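3.2 Recruitment and response

Households in the Jultmont district were contacted by mail in August and asked to keep a record of small items they threw away, repaired, or passed on to others. Of the 649 households contacted, 200 returned a completed record. Items too small for the curbside bin were to be kept in a clear bag until the end of the recording period.

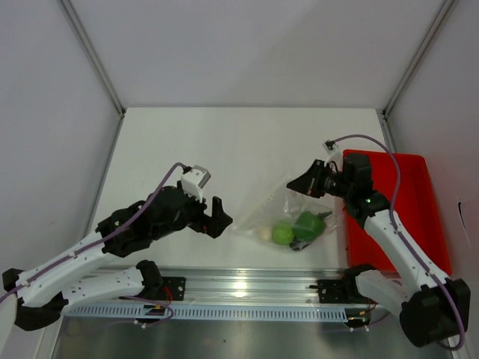 Response was uneven across the district. Apartment residents in Gavia replied less often than homeowners in Skotberg, and 14 records had to be set aside for missing pages. Fung (the pilot area) was left out of the main sample — its residents had already seen an earlier version of the form.

3.3 Sorting categories

Each entry was assigned to one category by two coders working separately. Where the coders disagreed, the entry went to a third reader, whose decision was final. Disagreement was most common for items listed as "spare parts," a term that households used for anything from buttons to unused screws. A total of 46 entries could not be placed and are reported as unclassified in the tables that follow.
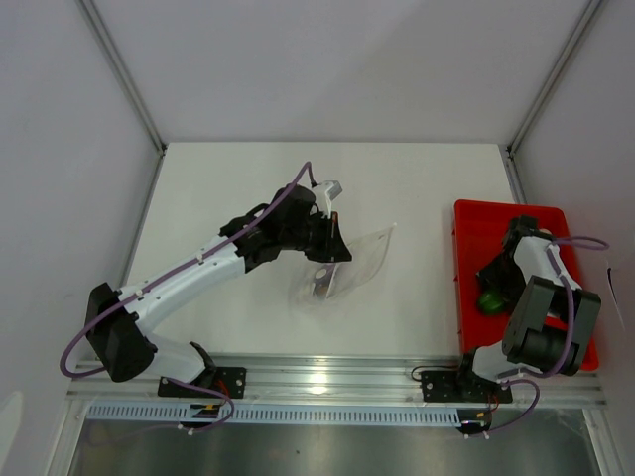

Orathai Nilsuwan, commenting on a draft of this section, argued that "spare parts" should stand as a category of its own, given that people who keep such things seldom think of them as waste. We have kept the original scheme so that results can be compared with the pilot, but the entries are listed separately in the appendix.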